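Sanavell releases Cuesta 3, Jul 26, 2019

We're pretty chuffed to share this one! Cuesta is our planning software for two-handed robots, and the new version finally learns from cloth (the thing you all kept asking us for).

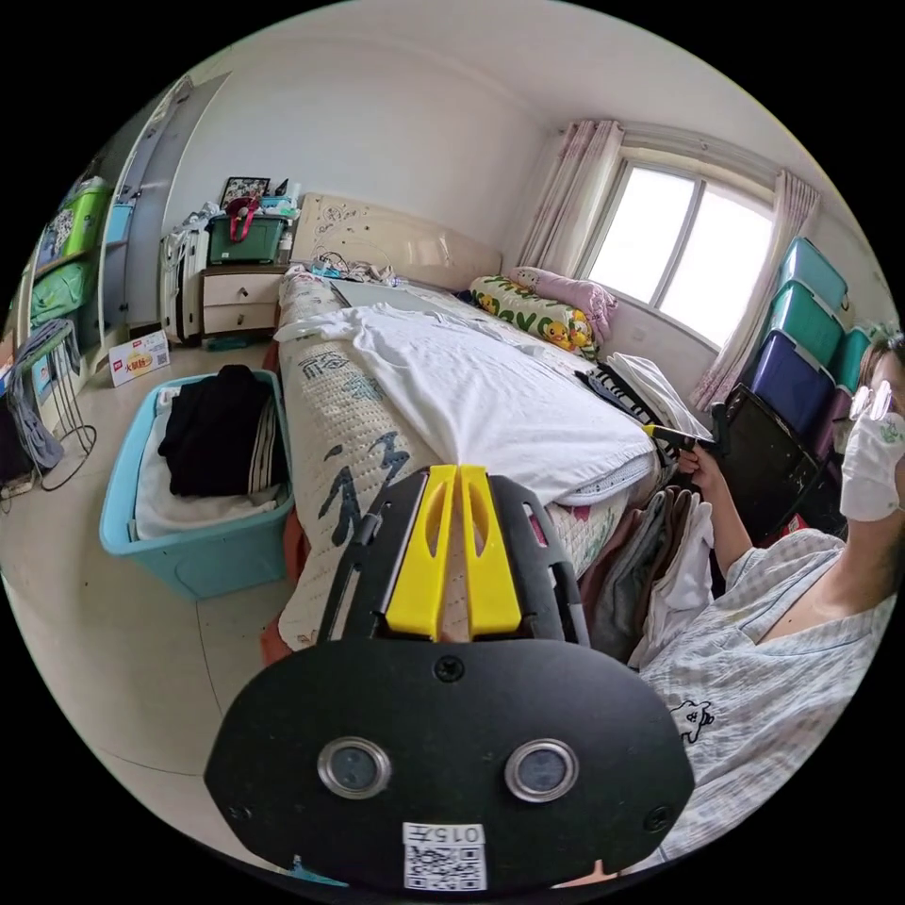
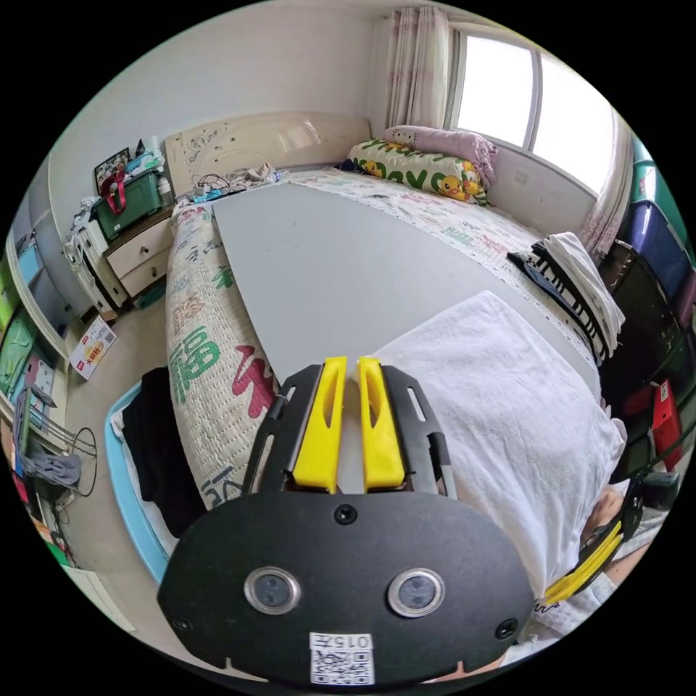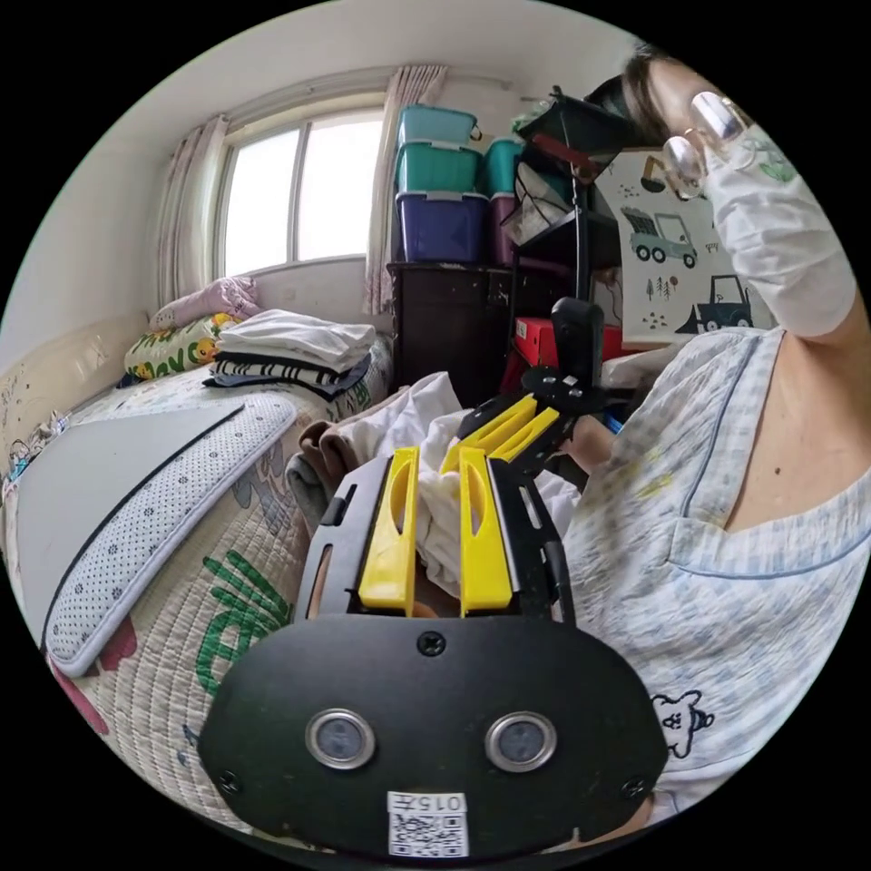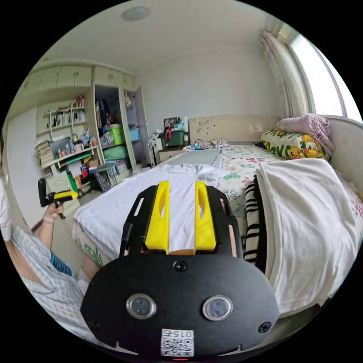 Hand-held grippers at the bedside.

We trained it on 2,212 recordings, and I watched 526 of them myself. It now replans in 400 milliseconds. Dotlow users get the update free in August, and Lumia support comes after that.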